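407号室のケーブルと箱と明かり
片づけ日誌・写真のページ

2019年2月6日 更新

ブレラムスカ(Breramska)館の407号室を使うようになって、最初に覚えたのは物の置き場所を訊いても無駄だということだった。訊けば答えは返ってくる。「あの箱の中」である。部屋に箱がいくつあるかを思えば、占いの結果を聞かされたのと大差ない。

このページは、部屋の片づけについて書き足している日誌のうち、写真を載せるための一枚である。整理収納の雑誌に出てくるような、白い籠が等間隔に並ぶ光景を期待して来られた方には、いまのうちにお詫びしておく。籠は買った。等間隔に並べた。三日後には籠の中に別の籠が入っていた。

写真は少ない。文章のほうが長い。片づけをする人間の常として、手を動かすより口を動かしている時間が長いためで、そこは自覚がある。

前回までのあらすじを書いておくと、机の上の物を床に下ろし、床の物を棚に上げ、棚の物を机に置いた。全員が一つずつ席を移っただけの椅子取りゲームで、椅子は減らず、人だけが疲れた。そこで今回は対象を三つに絞っている。ケーブル、箱、照明。照明は片づけようがないのだが、点検の紙が回ってきたので入れた。
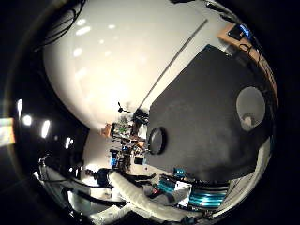
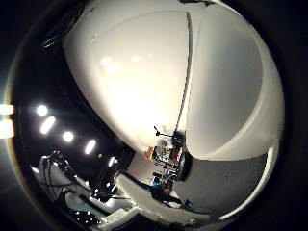

天井の明かりが白い面に点々と映っている。二枚とも。

ケーブルの片づけについては、世の中に二つの流派がある。束ねる派と、隠す派だ。束ねる派は面ファスナーを箱で買い、隠す派は配線カバーを箱で買う。どちらの派に入っても、まず箱が一つ増える。私は長らく束ねる派に属していて、机の裏を通る線はすべて八の字に巻き、巻き終わりを同じ向きにそろえることに週末の情熱を注いできた。ところが束ねる派には弱点がある。使っている最中の線は束ねられない。一枚目の右上を見ると、明るい色の木の台に青く光る画面の機器が載っていて、その下と脇で黒いケーブルが輪になって絡まっている。束ねる派の教科書では、ああいう輪は「余長」と呼ぶ。余った長さ、と言われると、なんとなく豊かな感じがする。余長をどうするかは後で書くが、先に結論の半分だけ言うと、短い線を買えば解決する。残りの半分は、短い線は必ず少し足りないということだ。

ケーブルのこと

まず、全部に名札をつけることにした。フスベルク(Fusberg)の小さなラベル用紙が引き出しに残っていたので、線の両端に巻いて、どこからどこへ行く線かを書く。作業そのものは気持ちがいい。字を書くだけで賢くなった気がする。

問題は書く内容である。最初の晩に自分で書いた名札を翌朝読み返したら、「電源」「電源(別)」「電源ではない」の三種類があった。三つ目は何を伝えたかったのだろう。書いた本人にもわからないものを、ほかの人がわかるはずもない。全部はがした。はがした跡はべたべたして、そこに埃がつき、以前より存在感のある線になった。

二回目は規則を決めた。
・名札には行き先だけを書く
・略語を使わない
・「仮」と書かない

最後の一つがいちばん守りにくい。この部屋には「仮」と書かれてから六月を何度か迎えた物がたくさんある。仮の棚、仮の延長コード、仮の仮置き場。仮の仮置き場というのは、仮置き場がいっぱいになったときに設けられた場所で、いまでは部屋でもっとも安定した施設である。本設の棚のほうが先に撤去された。

巻き方についても書いておく。長い線は腕に巻かない。肘と親指の間にぐるぐるやると、いかにも現場慣れした人に見えるし、私も長年そうしてきたが、ほどくときに線がばねのようにねじれて、床の上で好き勝手な方向を向く。ひと巻きごとに表と裏を入れ替えていくと素直に伸びる。覚えるまで少しかかる。覚えたあとは人の巻き方が気になって仕方がなくなり、よその部屋の延長コードまで巻き直したくなる。職場の人間関係によい影響はない。

それから、行き先のない線。引き出しの奥から出てくる、どの機器にも差さらないのに妙に立派な線のことである。捨てるとその週のうちに必要になる、という言い伝えがあって、誰も手を出さない。私は思い切って封筒に入れ、日付を書いて棚の上段に置いた。捨てる勇気はないが、目に入れない程度の勇気はある。封筒は現在9通になっている。開けた封筒は一つもない。

余長の話に戻る。短い線に替えるにあたって、まず寸法を測った。机の天板の下を通し、脚に沿わせ、角を二回曲がって口まで。測るときは糸を使うとよい。巻き尺は角を曲がるときに不平を言う。糸で測った長さに手のひら二つ分を足して注文したところ、届いた線はきれいに収まり、その翌日に机を動かすことが決まった。机の移動量は手のひら三つ分だった。

箱のこと

段ボール箱には格がある。届いたばかりで伝票がついている箱は格が高い。中身を問われれば誰でも答えられる。ひと月ほどたつと伝票が色あせ、半年で「あの箱」になり、やがて天面に物が載る。物が載った箱は、もう箱ではなく台として扱われる。台になった箱を開けようとすると、上の物をどこへ置くのかという話になり、別の箱を台にすることで決着がつく。

この昇進制度を止めるため、箱は床に直接置かないことにした。棚はスコーンブリッジ(Skornbridge)のほうにあるチェティンカヤ(Çetinkaya)という什器の店で、中古の金属棚を見つけてきた。幅も奥行きも申し分なく、値段は新品の半分以下、唯一の欠点は棚板が六枚のはずのところ五枚しかついていなかったことである。店に電話すると、たいへん感じのいい声で「6枚目はたいてい使いませんよ」と言われた。たしかに使っていない。ないのだから。

棚が来てからの決まりごとは次のとおり。

箱の側面に中身を書く。天面には書かない。天面は重ねた瞬間に読めなくなるし、読めない字を読むために箱を持ち上げる作業は腰に来る。

書くときは物の名前を書く。「いろいろ」「雑」「その他」は禁止した。禁止した当日に「混合」と書かれた箱が現れたので、それも禁止した。翌日は「各種」だった。語彙の豊かな職場である。

空き箱は大きさ違いで二つまで。これについては私がいちばんの違反者なので、あまり強く言えない。丈夫な箱を見ると畳めない性分で、特に角がしっかりしていて蓋の合わせ目がぴたりと閉じるものには弱い。中に入れる物がないうちから取ってあって、つまり空気を保管している。空気のほうでは特に感謝していないと思う。

重い物は下の段、よく使う物は腰の高さ、たまにしか使わない物は上の段。どの本にも書いてある。ただ、どの本も「重くて、よく使って、しかも背が高い物」については沈黙している。うちではそういう物は棚の横に立っていて、みんながそこをよけて通る。通り道のほうが物に合わせて曲がっていった。川のようなものだ。

小さい部品は浅い箱に移した。深い箱に小さい部品を入れると、底に沈んだものは存在しないのと同じになる。ねじを探して手を突っ込み、別のねじばかりつかんで戻ってくるあの時間を足し合わせれば、語学が一つくらい身についたのではないか。浅い箱にしてからは一目で見える。一目で見えるので、必要なねじがないことも一目でわかるようになった。

買い置きの面ファスナーについても触れておかなければならない。数えたら300本入りの袋が手つかずで出てきた。束ねる派の全盛期に注文したものらしい。らしい、というのは注文したのが私だからで、記憶のほうを段ボールに入れてしまったのだと思う。いまは余った面ファスナーを面ファスナーで束ねて置いてある。見た目はたいへん整っている。

机の上のこと

机については、夕方に何も載っていない面を肩幅ぶんだけ作る、という控えめな目標を立てた。全部を空ける、と宣言した時代もあった。あの時代は短かった。

肩幅ぶんなら、だいたいの日はできる。コツは、端から始めることだ。真ん中から空けようとすると、どけた物が左右に盛り上がって谷ができ、翌朝には谷底に何かが流れ込んでいる。端から始めれば、少なくとも片側は絶壁なので、物が来る方向を一つに絞れる。守りやすい地形を選ぶという点で、城と変わらない。

拭き掃除は乾いた布が先、湿らせた布が後。暗い色の天板は埃が目立ち、明るい色の天板は輪じみが目立つ。中間の色なら両方とも目立たないが、両方ともちゃんとある。飲み物は機器のある机に置かないことになっている。置き場として窓際に小さな台を用意したら、翌週にはその台に機器が載っていた。規則は破られていない。飲み物のほうが追い出されただけである。

照明のこと

点検の紙というのは館内で回ってくる一枚もので、ちらつきの有無、明るさのむら、カバーの汚れに丸をつけて返す。項目ごとに備考欄がある。備考欄があると書きたくなる。前回は「夕方、白い物の表面に映り込んでまぶしいことがある」と書いたところ、「白い物を減らしてください」という返事が来た。筋は通っている。

つやのある面は天井の明かりをそのまま拾う。手元で細かい字を読むときには案外これがこたえるので、書類を読む席は明かりの列からずらした。席をずらすと電源が遠くなる。電源が遠くなると延長コードが要る。延長コードを引くと余長が出る。どこから手をつけても最後はケーブルに戻ってくるようにできていて、部屋というのはよく設計されている。

消灯は最後に出る人の仕事だが、最後に出る人というのは、自分が最後だと知らないことが多い。扉の内側に「あなたが最後ですか」と書いた紙を貼ってみたら、夜遅くに一人で読むとかなり怖いという苦情が来て、「消灯」に戻した。

いま残っている宿題

・棚の五段目と床の間の隙間をどうするか。掃除機の先が入らない。
・行き先のない線の封筒を開ける日を決める。決める日を決める、でもよい。
・「混合」の箱の中身を見る。
・机を動かしたあとの配線の測り直し。糸は引き出しの右。
・面ファスナーの引き取り手を探す。隣の部屋に打診したところ、うちにもあると言われた。
・名札の貼り直し。今回は字を大きく。

測り直しは次の更新までに済ませる予定で、注文する線の長さには手のひら四つ分を足すつもりでいる。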